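Filed under: Bench Notes / Manipulation Software
7 min read
3 comments

24/06/2019

Entry by R. Hoshino. Follows on from Piroska's entry on the wrist calibration.

Target for the day: get the drawer task planner to stop treating the drawer as a fixed obstacle, and get the segmentation to stop dropping the fingers out of the self-filter.

State at start. Oleo (the planner) builds at head. Fleltitz (perception node) builds at head only with the old message package pinned. Pinned it. Wrote the pin into the setup script so it survives the next clean checkout. Wakana wants it out again by July, when the message change lands everywhere.

1. Drawer as a joint

Until now the furniture model was one rigid mesh with the drawer closed. When the drawer is out, the depth points from it get added to the collision map as unexplained geometry and padded by the default margin. The planner then sees a thick blob where there is a thin panel and refuses anything near it. Eamon split the mesh on Friday into body, drawer and leg frame, with a prismatic joint between body and drawer. I added the joint to the world description and wrote a small estimator that fits the extension from the depth points on the drawer front.

First version fitted against all points inside the swept volume of the drawer. Bad idea: whatever is inside the drawer pulls the estimate. Second version uses only points whose normals agree with the front panel. Estimate settles after 6 frames and holds as long as the wrist does not move. When the wrist moves it lags, and the lag has the same sign as the wrist velocity, which smells like timestamps.

It was timestamps. The wrist camera driver stamps on arrival and the arm state is stamped at the controller. Added a fixed offset parameter. Measured it by wagging joint 5 with the camera looking at the checkerboard and lining up the two signals by hand. Not pretty. Yae has a proper cross-correlation script from the Kárason work and will send it over. Until then the offset is a number in a config file with my initials next to it.

2. Self-filter

The self-filter masks out whatever belongs to the robot before points go to the map. It uses the finger mesh from the old solid fingers. The current fingers have openings through them, and the mesh does not. Two consequences:

– points seen through the openings are thrown away as "robot", which costs a little coverage and hurts nothing;
– the tips do not match the old outline, so a thin line of finger survives the mask and is put in the map as an object permanently attached to the front of the gripper.

The second one explains the start-state-in-collision errors Piroska logged last week. The planner was right to complain given what it had been told.

Exported the new finger mesh, decimated it to 2,839 triangles, replaced the old one. The start-state error is gone with the fingers closed. With the fingers open it comes back intermittently on the left side. I suspect the finger joint value is being read as total opening in one place and per-finger travel in another. Grepped for it, found both conventions in Fleltitz, in files with the same author (me). To fix tomorrow.

Tried keeping the see-through points instead of masking them. Depth inside the openings is poor near the rims: values get smeared between the finger and whatever is behind it. Put it behind a flag, default off.

3. Cables

Thin things are the real problem in this setup. The map resolution is too coarse for a cable, so a cable shows up as a row of voxels that come and go. Every time one comes, Oleo invalidates the current path and replans. Ran 50 plans to the pre-grasp pose in front of the drawer with the live map and the same 50 with a frozen map. Frozen: no replans, as expected. Live: replanning in most of them, and nearly always in the stretch near the wall.

Options discussed with Wakana:

– raise the hit count needed before a voxel is marked occupied. Cheap, but slows down reaction to real obstacles.
– a hand-drawn keep-out box over the corner. Works, is ugly, will be forgotten when the furniture moves.
– a thin-structure class in the segmentation, with its own persistence rule. Correct answer, most work.

Going with the box for now and the class later. The box is named TEMP_corner in the world file so that it shows up in the planner log every time it is loaded.

Wrist views with the fingers closed:
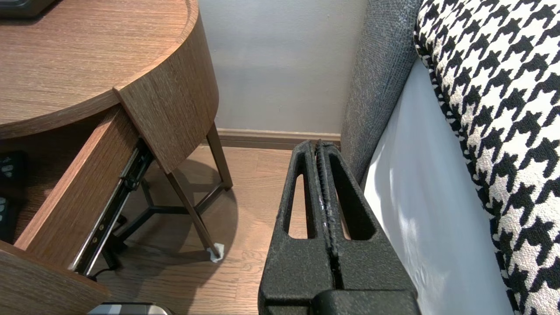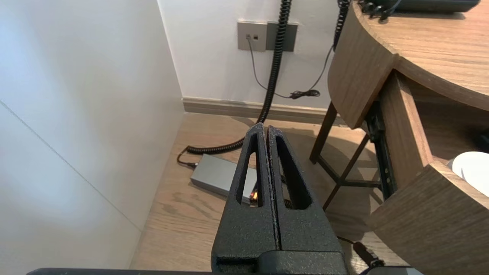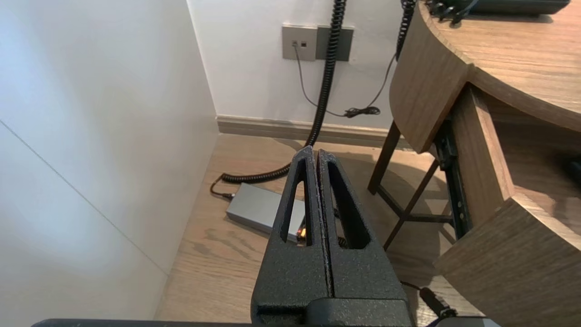

The thin-structure class needs labels before it needs a network, and the labeling guide from the Skukero export has nothing to say about cables. I would like a polyline with a width, and no filled masks. A mask painted over a coiled cable also takes in the gaps between the loops, and then the class learns floor. The second and third views are the hard case: thick coiled cable coming down in front of the wall plates and curling across the floor to the flat gray box, with much thinner cable behind it. Proposed rule is one polyline along the axis of the coil, width set to the outside of the coil, broken where a finger covers it. The thin ones get a separate polyline each and are allowed to end when the labeler can no longer follow them. The first view is easier on cables, with one short run on the floor, but keep it in the drawer set: the exposed slide along the drawer's side is dark metal, narrow and straight, and I expect the class to fire on it. It should be labeled as drawer, explicitly, in every view that has it.

Same views are useful for the self-filter. Floor is visible through the finger openings in all of them, so they can go in as regression cases for the flag in section 2. In the two corner views an orange light shows up close to the left finger as well. Bright and very small. Check that the speckle filter in Fleltitz does not turn it into a point with nonsense depth.

Open items

– finger joint convention, one or the other, everywhere (me)
– time offset from the cross-correlation script (Yae, then me)
– leg frame mesh: the cross-braces are missing from Eamon's split, so the planner thinks it can pass under the furniture. Speed limit stays on until this is in.
– polyline support in the label tool. Piroska thinks the format already allows it and only the viewer does not draw it.
– drawer estimator: reports high confidence when the front panel is out of view. It should report nothing at all. Easy to reproduce, drive the wrist low and look along the side of the drawer.
– remove message package pin

Branches pushed: drawer-joint, finger-mesh. The estimator is still on my machine, to be pushed after the confidence fix.

R.H.

Tags: motion planning, self-filter, depth, labeling
Share 5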